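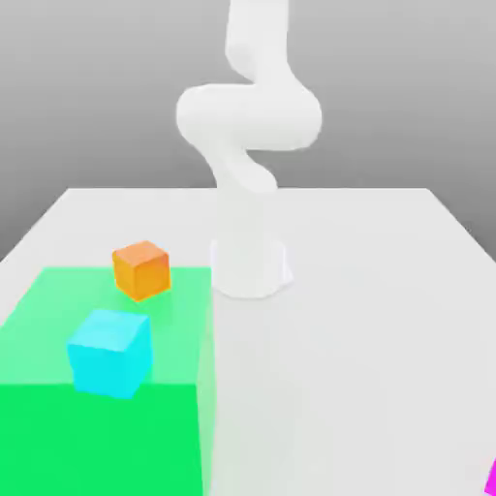
A simulated bench layout with a robot arm and two coloured cubes. Render: Cirkamance

Cirkamance to offer bench planning in simulation for first-time buyers of robot arms

PARTINGTON, Thursday, July 18, 2019 – Cirkamance has opened a planning service for small manufacturers, packers and test laboratories that are thinking of buying their first robot arm. The service, called Modus, lets a customer try out a proposed workbench in simulation and receive a costed equipment list before placing an order with any supplier.

Modus is sold at a fixed price of £4,000 per bench. The price covers one site visit, the simulation work, a written budget and one round of changes. Customers who want a second bench planned at the same site will pay for the simulation work only.

The company has been running the service on a trial basis with Riltanero, a contract packing firm with two sites, which used it to decide what to buy for a small-parts sorting bench.

"Most of the firms we speak to have a sum of money set aside and a rough idea of the job," said Edileuza Amaral, managing director of Cirkamance. "They know what an arm costs. They are less sure about the table, the guarding, the gripper, the electrical work and the days of lost production while it all goes in. Those items can come to more than the arm, and they tend to turn up after the budget has been signed off."

How the service works

A Modus plan starts with a visit of half a day. Cirkamance staff measure the space, note the power and air supplies and watch the job being done by hand. The bench is then built in simulation with a plain table, a generic arm of the right reach and simple shapes standing in for the customer's parts. Coloured cubes are used in the early rounds. Models of the real parts are added once the general layout has been agreed.

Each layout is run through a set of placement tests. The parts are put down in different positions and at different angles, and the arm is asked to reach each one. The standard set is 468 placements per layout. Results are given to the customer as a table showing which positions were reached, which were missed and how long each move took in simulation.

"We keep the early scenes very bare on purpose," said Cleiton Trindade, who leads the simulation team. "If the arm can't get to a cube on a white table, there is no point in modelling the conveyor. We would sooner move the base at that stage, when it takes a minute to do."

The customer then receives three priced options. The first is the lowest-cost bench that passes the placement tests. The second allows for a heavier part or a faster cycle at a later date. The third is the cost of leaving the job as it is, including overtime and agency cover where the customer has supplied those figures. Delivery times are listed beside each item, as are yearly service charges and the price of spare parts that the customer would be expected to hold.

Cirkamance does not sell robot arms and takes no commission from suppliers. Customers are free to take the plan to any dealer or installer.

Trial at Riltanero

Riltanero first drew up its own budget for the sorting bench last year. The plan was for an arm with a long reach, fixed at one end of an existing table. In simulation the same work could be covered by a shorter arm mounted nearer the middle, provided that the trays were moved to one side.

The company tested 37 layouts over the course of the trial. It has now approved a purchase budget that is lower than the original for the arm and higher for guarding and for the gripper, which had been left out of the first version.

"I had one line in the spreadsheet that said 'robot', and that was more or less it," said Gilmar Assunção, operations manager at Riltanero. "The plan came back with every bracket and cable in it. The total was close to what we had already set aside, but it was split up quite differently, and I could answer questions on it when it went to the board."

Riltanero expects to place its orders in the autumn and to have the bench installed in December, when its sorting line normally stops for maintenance. The simulated cycle times will be compared with measured ones after the bench has been in use for 100 working hours. Both sets of figures will be made available to other Modus customers on request.

Limits of the service

Simulation does not replace a risk assessment, and a Modus plan does not include one. Customers will still need a competent person to assess the finished bench before it is put into use. Cirkamance also advises customers to test the gripper on real parts before ordering, particularly where the parts are soft, oily or easily marked.

"Gripping is the area where I would trust the computer least," said Jussara Cavalcanti, projects engineer at Cirkamance. "Reach and layout we can work out quite well. For anything to do with how a part feels in the fingers, we ask the customer to send us a box of them and we tell them what a day of testing would cost."

The service is suited to single-arm benches handling parts that one person could lift comfortably. Work involving welding, painting or mobile platforms is outside its scope for the time being.

Availability

Modus is available now to customers in the north of England and the Midlands. Visits elsewhere in the country can be arranged, with travel charged at cost. A plan normally takes four weeks from the site visit to the final budget. Firms that need figures for the next financial year are asked to book their visit before the end of October.

Prices in a Modus budget are held as quoted by suppliers for 60 days. Cirkamance will refresh them once, free of charge, if the customer's own approval takes longer than that.

About Cirkamance

Cirkamance is an engineering consultancy based in Partington. It plans handling and inspection equipment for small and medium-sized firms and provides training for the staff who will run it.

Press contact

Anselmo Portela, Communications, Cirkamance, Partington

Further renders of simulated bench layouts and a sample budget sheet are available from the press contact.

ENDS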